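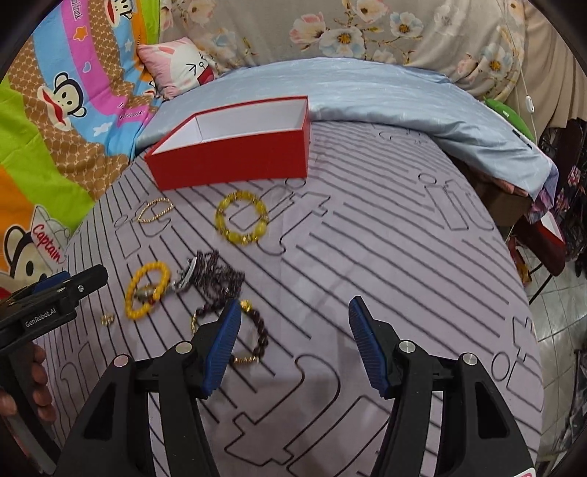 침대 시트 위에 놓인 빨간 상자와 구슬 팔찌들

장식미술품 경매사 돈엔트(Donent), 마르케트리 가구 컬렉션 73점 출품

장식미술품 전문 경매사 돈엔트가 19세기 유럽 가구와 목공예품으로 이루어진 개인 컬렉션 73점을 경매에 올린다고 2024년 11월 6일 밝혔다. 출품작은 전량 한 소장가의 유족이 위탁한 것으로, 상감 세공을 한 서랍장과 필기용 책상, 벽걸이 패널, 소형 보석함 등이 포함됐다. 경매는 내년 5월에 열리며, 전작 공개 전시가 경매에 앞서 같은 건물 2층에서 진행된다.

컬렉션의 이름은 '안스카(Anska) 컬렉션'이다. 안스카는 소장가가 생전에 머물던 시골 저택의 이름이며, 가구 대부분이 이 저택의 응접실과 서재에서 수십 년 동안 실제로 쓰였다. 유족은 저택을 정리하면서 소장품을 흩어 팔지 않고 한 번의 경매로 처분하기로 결정했다.

돈엔트에서 가구 부문을 맡고 있는 즐라타 바실렌코(Zlata Vasylenko)는 "집에서 쓰던 물건들이라 상판에 잔 자국이 있고 손잡이가 교체된 것도 있다"며 "그 대신 다시 칠하거나 크게 깎아낸 흔적이 드물어 원래 표면이 잘 남아 있다"고 말했다. 그는 가구의 상태를 도록에 항목별로 적을 예정이라고 덧붙였다.

출품작 가운데 가장 높은 추정가가 매겨진 것은 1870년대에 제작된 것으로 보이는 원통형 뚜껑 책상이다. 몸체는 참나무로 짜고 겉면에 호두나무와 자단, 회양목 무늬목을 붙였다. 뚜껑에는 악기와 악보를 묶은 문양이 들어갔고, 양 측면에는 꽃바구니 문양이 대칭으로 배치됐다. 자물쇠판 안쪽에 제작소의 것으로 추정되는 도장이 찍혀 있으나 글자가 닳아 절반 정도만 읽힌다. 돈엔트는 이 도장만으로 제작자를 특정하기는 어렵다고 보고 도록에 '프랑스, 작자 미상'으로 표기하기로 했다.

같은 시기의 것으로 분류된 코너장 한 쌍도 나온다. 두 점은 문짝의 새 문양이 서로 마주 보도록 만들어졌고, 대리석 상판은 한 점만 원래 것이다. 다른 한 점의 상판은 20세기 중반에 새로 맞춘 것으로 확인됐다. 두 점은 따로 나누지 않고 한 품목으로 경매에 부친다.

위탁품의 조사와 보존 처리는 헬스트룀(Hellström) 공방이 담당했다. 공방은 올해 5월부터 가구를 차례로 넘겨받아 들뜬 무늬목을 다시 붙이고 오래된 왁스층을 닦아냈다. 보존 처리를 총괄한 이호르 시도렌코(Ihor Sydorenko)에 따르면 작업에는 전통 방식의 동물성 아교가 쓰였다. 나중에 다른 사람이 다시 손을 대더라도 열과 수분으로 떼어낼 수 있도록 하기 위해서다.

시도렌코는 "가장 시간이 걸린 것은 필기용 책상의 서랍이었다"고 말했다. 서랍 바닥판이 건조한 실내에서 수축해 길게 갈라져 있었고, 과거에 누군가 못을 박아 고정한 탓에 나무가 움직이지 못하고 있었다. 공방은 못을 빼고 같은 수종의 얇은 나무를 틈에 끼워 넣었다. 뺀 못은 버리지 않고 번호를 붙여 책상과 함께 넘기기로 했다.

보존 처리 과정에서 색이 바래지 않은 원래 무늬목도 확인됐다. 서랍장 한 점의 경첩을 떼어내자 그 아래에서 녹색으로 염색한 단풍나무 조각이 나왔다. 겉으로 드러난 부분은 빛을 받아 지금은 회갈색에 가깝다. 공방은 표면을 다시 염색하지 않았으며, 경첩 아래의 색은 사진으로 기록해 도록에 싣는다.

출처 조사는 독립 연구자 솔로미아 본다르추크(Solomiia Bondarchuk)가 진행했다. 그는 저택에 남아 있던 영수증과 운송 장부, 보험 목록을 대조해 품목별 소장 이력을 정리했다. 조사 결과 대부분의 가구는 구입 시점과 판매처가 확인됐지만, 12점은 구입 기록이 발견되지 않았다. 이들 품목에 대해서는 도록에 기록이 없다는 사실을 그대로 밝히고, 분실·도난 미술품 조회를 마친 뒤 결과를 함께 기재한다.

본다르추크는 "영수증에 '상감 탁자 한 점'이라고만 적힌 경우가 많아 어느 탁자를 말하는지 알아내는 데 품이 들었다"며 "크기가 적힌 운송 장부가 없었다면 더 많은 품목이 미확인으로 남았을 것"이라고 설명했다. 장부는 경매 대상에서 제외됐으며 유족이 계속 보관한다.

컬렉션에서 가구 다음으로 비중이 큰 것은 소형 목공예품이다. 차 보관함, 필기구함, 놀이판, 보석함 등이 있으며 추정가는 대체로 가구보다 낮다. 돈엔트는 처음 경매에 참여하는 사람도 응찰할 수 있도록 이들 품목 일부를 최저가 없이 내놓는다. 다만 상아나 거북딱지가 사용된 품목은 국가별 반입 규정이 달라 낙찰 뒤 해외 운송이 제한될 수 있다. 해당 품목에는 도록에 별도 표시가 붙는다.

경매는 3부로 나누어 진행된다. 1부에서는 패널과 거울틀 등 벽면 장식품을, 2부에서는 소형 목공예품을, 마지막 3부에서는 대형 가구를 다룬다. 현장 응찰과 전화 응찰, 서면 응찰이 모두 가능하며 전화 응찰은 사전에 신청해야 한다. 온라인 응찰은 1부와 2부에만 적용된다. 대형 가구를 온라인에서 제외한 것은 응찰자가 실물을 보고 운송 조건까지 확인한 뒤 참여하도록 하려는 조치라고 회사 측은 밝혔다.

낙찰품의 포장과 운송은 린돈(Rindon)이 맡는다. 대형 가구는 맞춤 나무 상자에 넣어 운송하고, 대리석 상판은 몸체와 분리해 세워서 싣는다. 운송비는 낙찰가에 포함되지 않으며 품목별 견적은 전시 기간에 현장에서 받을 수 있다. 낙찰자가 직접 찾아가는 경우에는 경매 종료 후 2주 동안 보관료가 없다.

도록 제작은 흐리스티나마리아 마르추크(Khrystyna-Mariia Marchuk)가 이끄는 편집팀이 맡았다. 인쇄본에는 전 품목의 정면 사진과 주요 품목의 세부 사진, 소장 이력, 상태 설명이 실린다. 무늬목에 사용된 수종은 표면 관찰을 기준으로 적되, 현미경으로 시료를 확인한 품목은 따로 구분한다. 마르추크는 "오래된 도록에는 색이 밝은 나무를 모두 레몬나무로 적은 경우가 있다"며 "확인하지 못한 것은 '밝은색 활엽수'로 썼다"고 말했다. 전자 도록은 인쇄본보다 먼저 공개된다.

전시 기간에는 강연도 마련된다. 장식미술사를 가르치는 바바나 살리안(Bhavana Salian)이 19세기 후반의 공방들이 18세기 문양을 어떻게 다시 사용했는지를 주제로 강연한다. 살리안은 당시 공방들이 판화와 옛 도안집을 본으로 삼았고, 같은 꽃다발 문양이 서로 다른 가구에 크기만 바뀌어 나타나는 일이 흔했다고 설명했다. 안스카 컬렉션에도 같은 도안을 쓴 것으로 보이는 패널과 서랍장이 있어 전시장에서는 나란히 놓일 예정이다. 보존 처리를 맡은 시도렌코도 강연 뒤 이어지는 시연에 참여해 무늬목을 자르고 붙이는 과정을 보여준다.

전시 관람은 무료이며 예약 없이 입장할 수 있다. 강연과 시연은 좌석이 한정돼 사전 신청을 받는다. 가구의 서랍과 문짝을 열어보려는 관람객은 현장 직원에게 요청하면 된다. 큰 가방은 입구에 맡겨야 하고, 전시장 안에서는 삼각대를 사용할 수 없다.

유족은 저택에 있던 가구 가운데 식탁과 의자 한 벌은 출품하지 않고 가족이 계속 쓰기로 했다. 경매 수수료를 뺀 판매 대금의 일부는 저택 지붕 보수에 쓰인다. 유찰된 품목의 처리 방식은 정해지지 않았으며, 돈엔트는 경매가 끝난 뒤 유족과 협의해 결정할 계획이다.

품목별 추정가와 세부 일정은 전자 도록 공개에 맞춰 발표된다. 상태 보고서는 도록 공개 이후 돈엔트 가구 부문에 서면으로 요청할 수 있다.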